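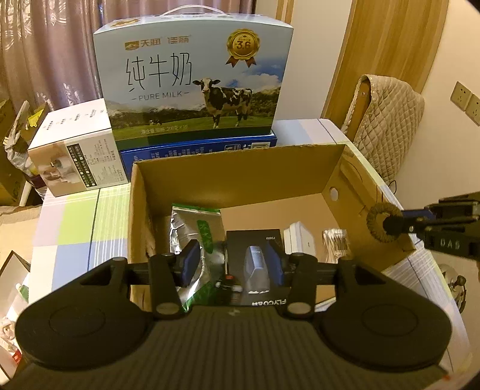
Rurota is the second studio album by the electronic music group Urnelero, released on 9/17/24 by the independent label Ahn. It is a mostly instrumental record that mixes slow house music with recordings of household objects, and it has a running time of 37 minutes. Many of its drum sounds were made by hitting or rubbing packaging. An open brown cardboard box with a round hole in its side wall, like the one shown, gives a low and fairly short sound when struck on the bottom, and the group used boxes of this general type in place of a kick drum on several tracks. The album was recorded in Flenham, where the group is based.

Background

Urnelero began as a live act playing small clubs and student events. Its first album was made almost entirely with software and was built from parts the members had already played on stage. It sold modestly but was used often by other DJs as warm-up music, and two of its tracks were later remixed for a dance compilation. After touring, the group moved its equipment into a former print shop in Flenham and started work on new material.

The early sessions for Rurota followed the same method as the first album. According to the notes printed with the vinyl edition, 40 sketches were finished in this way before the group dropped most of them for sounding too close to the older songs. Only the chords of "Side Door" and the bass line of "Paper Weather" were kept.

Recording

The group set itself a rule that no factory drum samples could be used. Hits, scrapes and taps were recorded with a pair of microphones and then loaded into a sampler. Cardboard was used for low drums, jar lids and cutlery for cymbals, and a folded newspaper for the snare on "Paper Weather." Most of the recordings were kept short and left without reverb, which gives the album a dry sound compared with other house records of the period.

Synthesizer parts were played by hand and were not corrected afterward, apart from the arpeggio in "Long Counter." That part drifted out of time with the drums over the length of the song and had to be cut into sections and moved. The only lead vocal on the album is heard on the title track. It consists of one line repeated at different pitches, and the lyric is printed on the inner sleeve.

Mixing was done in the same building. A first mix was rejected by the label because the bass was too quiet on club systems. The second mix raised the bass and shortened the closing track, "Flenham Road," which had originally ended with a long recording of rain on the print shop roof. The rain part was later issued separately as a digital bonus track.

Music and style

The album is slower than the group's debut. Most tracks keep a steady four-beat pulse, but "Half a Shelf" is in a waltz rhythm and "Side Door" has no drums until its final section. The songs on the first side run into one another without gaps. The second side is made up of separate pieces with clear endings.

The title Rurota is a made-up word. The group has said it came from a mislabeled tape and was kept as a working title until it was too late to choose another one.

Release and promotion

"Long Counter" was the first single and came out ahead of the album as a download only. "Paper Weather" followed in November in a shorter radio version, with an instrumental version of the title track as its B-side. The video for "Paper Weather" was filmed in one take at a bus depot outside Flenham.

The album was issued as a download, on CD and on a single vinyl record. The first vinyl pressing had the labels of the two sides switched, and copies were sold with a correction slip. Later pressings have the correct labels and a slightly darker sleeve.

A tour followed the release. The group performed the album in order, playing the recorded objects from drum pads, and added three older songs at the end of each set. A show in Flenham was recorded, but the recording has not been released.

Reception

Reviews were mostly positive. Writers praised the drum sounds and the first side, while several found the second side uneven. "Half a Shelf" was named in more than one review as the weakest track. The album reached number 36 on a national dance albums chart and stayed on it for a single week. "Long Counter" did not chart but became the group's most played song on streaming services.

Track listing

Side one
Side Door
Long Counter
Paper Weather
Rurota

Side two
Half a Shelf
Second Key
Blue Receipt
Flenham Road

See also
Urnelero discography
Ahn (record label)
Found sound in dance music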